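3.2 Shared tables and the placing of small items

The second part of the study dealt with the shared tables in the teaching laboratories at Garker and Urnard. These are light, white-topped tables that can be moved between rooms, and they are used for whatever needs doing: labelling, sorting, filling in record sheets, waiting for a bench to come free. Neither site assigns them to a person or a class. We were interested in what was left on them, where it was put, and how long it stayed.

Over the teaching term we made 187 visits to the two sites. On each visit an observer recorded every item on every shared table, using the item codes in section 2.4, and marked its position on a plan of the tabletop divided into a near zone, a middle zone and a far zone. Near and far were judged from the side where people normally stood or sat. For tables that could be approached from all sides, the side facing the room door was treated as near. The full set of records covers 2,517 items. Items in someone's hand at the time of the visit were not coded, and neither were bags or coats.

Most items fell into the far zone. This held at both sites and did not depend much on the type of item. Racks, bottles, tape dispensers and pens all tended to be pushed back, leaving the near part of the table clear. Staff we spoke to described this as making room for the next person. One technician at Urnard said she would "shove it all to the back" before sitting down, and that she did the same at home with the breakfast things. The middle zone was used mainly for paper, and for items that people said they meant to come back to.

The far zone therefore held a mixture. Laboratory ware and personal belongings stood next to each other more often there than anywhere else in the room, including the sinks. Drink containers are the clearest case. Both sites have a rule against food and drink at the benches, and in our visits the rule was well kept at the benches themselves. The shared tables were treated differently. At Garker the written rule covers "all work surfaces", but several students told us they did not think of the shared tables as work surfaces. At Urnard the rule names the benches and the fume cupboards and says nothing about tables.

We recorded 63 cases in which a drink container and a piece of laboratory ware shared the far zone of the same table. Test tube racks were the most common partner. We coded a rack as present whether or not it held tubes, as an observer standing at the near edge could not always tell. Clear acrylic racks gave us particular trouble. Against a pale wall they are easily overlooked, and in the first week of visits two observers working on the same room disagreed more about clear racks than about any other item. After that, observers were asked to check the far edge a second time from the side of the table, and agreement improved. The records from the first week were kept, but they are left out of the comparison of rack counts in section 4.

The same difficulty may matter to the people who use the rooms. Someone looking for a place to put down a cup sees the cup-sized gaps first. A coloured object stands out on a white table and a clear one does not. We did not test this directly, and our records cannot show which item arrived first. They do suggest that a person who sets a drink down at the back of a table may not always have noticed what is already there. Figure 4 gives a typical arrangement, with both items at the far side and the near part of the top left open.

Time of day made some difference. Drinks were more frequent on morning visits, and on Wednesday, when the longer practical classes run at both sites, they were more likely to be still in place at the next visit. Racks moved less than any other item. A rack left in the far zone was usually there at the following visit, in the same position or close to it, whatever else on the table had changed.

Two measures were suggested by staff during feedback sessions. The first was a strip of coloured tape along the base of each clear rack, to make it easier to see. The second was a small shelf for drinks outside the room door. Garker has since put up a shelf of this kind, and we return to it in section 5. The tape was tried on a few racks at Urnard but came away when they were washed — a printed label under the bottom shelf has been proposed in its place.

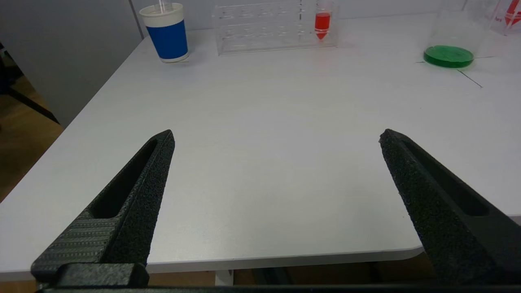
Figure 4. Paper cup with straw and clear acrylic test tube rack in the far zone of a shared table.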